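Reviews » Bench Automation » Fakov Play Kitchen Test Station

Fakov Play Kitchen Test Station: a buyer's review

October 6, 2023

By Radu Bălan

Most of the money in a small manipulation lab goes into the arm. The thing the arm works on gets bought last, out of whatever is left, and it often shows. We had 690 dollars for a work surface and props, and after comparing two options we ordered the Fakov station.

It is a toy kitchen counter with a low clear guard along the edge. The unit itself took more than half the budget. Freight was extra and was quoted separately, so ask for it before you submit the purchase request. Ours arrived in May, 37 days after the order, against a promised two weeks.

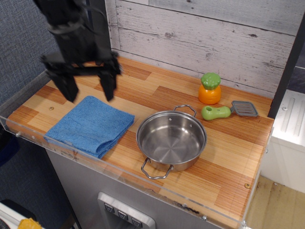

Props are sold separately. The Besano set with the steel pot, the spatula and the toy carrot was 39 dollars, and I would buy two. Soft plastic pieces get chewed up by hard fingertips, and a replacement that doesn't quite match the first one means your old runs and new runs can't be compared. The cloth came from our own cupboard. Any folded microfiber towel will do, as long as you put a few of the same color aside.

The guard has been worth having. Things that get pushed toward the front stay on the counter, and whoever is running the session doesn't have to get up as often. It is held on with small screws and it does pick up reflections, so try your lighting before you fix the cameras in place.

I sent a draft of this to the other labs on our purchasing list and asked what they would change.
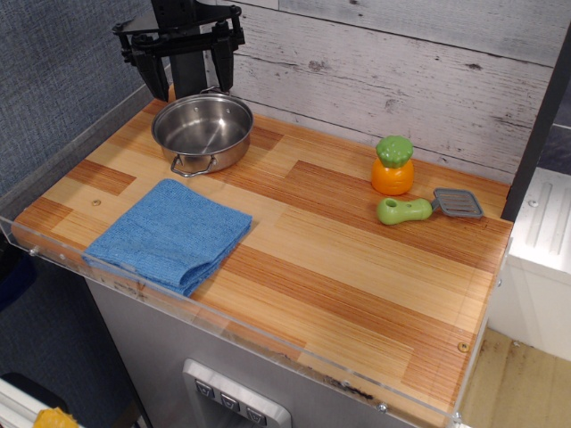 Coman wrote back that the price of the counter matters less than the floor space. Their group budgeted for the station and forgot the mount, the cable runs and the room a person needs to reset the props, and they ended up moving a bench to make it fit. They also asked whether we had looked at the Prellulano table.

We had. The Prellulano is a plain adjustable table, sturdier and easier to level, but it has no backsplash and no guard, and adding both would have put us over. If your tasks don't need a kitchen layout, it is the better piece of furniture.

Complaints about the Fakov: the top marks easily, the assembly sheet is hard to follow, and spare guard panels have to be ordered by email. I would set aside money for one spare panel in the first year. Check the pot handles too when you plan your tasks - wire loops stick out well past the body, and a gripper with a wide crossbar needs clearance above them.
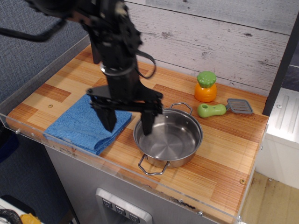
Gripper over the towel and the pot, with the carrot and spatula to the right.

Would we buy it again? Yes, at this price, with the second prop set on the same order to save on shipping.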